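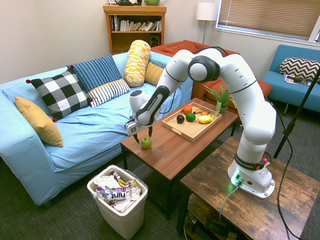

Household Economics, Week 6: What Food Waste Costs
Instructor: Mwende Minja. Thursday section: Gitau Kirui (bring your own chair, the room is short again)

Reading: Rinaldi, chapter 3. Skip the part on medieval granaries unless you like granaries.

1. The price you paid is gone
A bag of salad bought on Monday is a sunk cost by the weekend. Eating it out of guilt does not bring the money back. Most of you will agree with this in class and then go home and eat the salad.

2. Edible and inedible waste
Peels, pits and bones count as inedible. Cores are argued over every year. For the problem set, an apple core is inedible, and please don't write to me about it.

3. The Tolten diary
One household, 19 weeks, everything thrown out weighed in grams.
Total: 2734 g
Fruit and vegetables: 603 g
The rest was mostly bread, plus a lasagna that gets its own footnote. Remember that people who weigh their trash tend to behave better while weighing it.
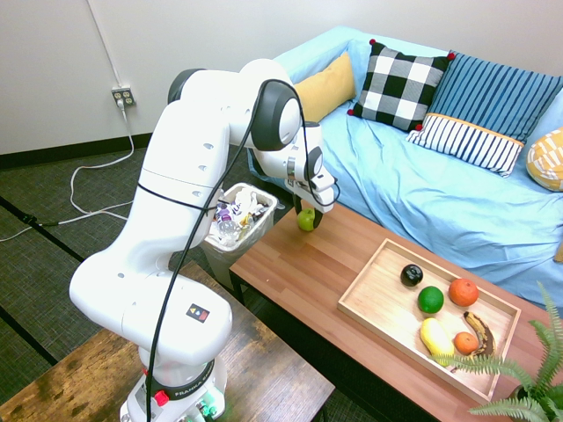
4. Unit price and waste
Price per gram eaten = price paid / grams eaten. A 1000 g bag at the sale price is a bargain only if you finish enough of it. Work out the break-even point for problem 2. Show your steps; Fahad Dogar is grading and he does not guess.

For next week: keep a diary for three days. Roommates' leftovers count if you threw them out.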